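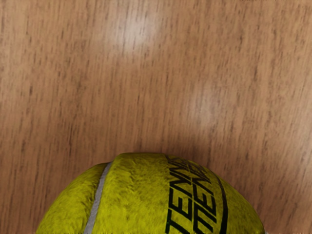
Figure 6. Simulator view at the start of the ball task: tennis ball on the wooden tabletop, no arm in view.

6. Running the open day demonstration

This section covers the Stasatum pick demonstration as set up at the Irkley hall. Read Section 5 (Powering on) first. One operator runs the simulator and a second person stays with the guests.

6.1 Before the doors open

1. Start the demo computer and log in with the account "visitor".
2. Open the Stasatum launcher and choose Ball Task from the list.
3. Wait until the view shows the tabletop and the top of the tennis ball. The wood grain and the black print on the ball should both look sharp. If they look blocky, set Texture Quality to High and reload.
4. Set Steps per Run to 400. The default of 1000 is too long for a group that is standing.
5. Set Speed Limit to 20 percent.
6. Do one full run with no guests in the room.

Note: The pale patches on the tabletop are reflections from the simulated lights. They are part of the view and do not need to be fixed.

6.2 With a group

1. Ask the guests to stand behind the floor tape.
2. Tell them that the ball and the table on the screen are simulated.
3. Press Reset. The view goes back to the one in Figure 6.
4. Press Run. Keep one hand near the Stop key.
5. When the run ends, press Reset again before you take questions.
6. To let a guest steer, switch Control to Manual and hand over the joystick. Limit each turn to 300 steps.

Caution: Check that Output is set to Simulation Only before you hand over the joystick. With Output set to Live, the joystick also moves the real arm on the Govitz bench.

Note: If the ball rolls off the table during a guest's turn, press Reset. Do not restart the launcher. A restart clears the step and speed settings from 6.1.

6.3 Closing down

1. Press Stop, then choose File > Save Log.
2. Name the log with the group number and your initials.
3. Set Control back to Automatic.
4. Close the launcher and shut down the computer.
5. Put the joystick in the gray drawer under the Govitz bench.

Logs go to Hipólito Ledesma at the end of the day. Report display or joystick faults to Hortensia Valdebenito in the Lagos office.

Section last revised 13 November 2022.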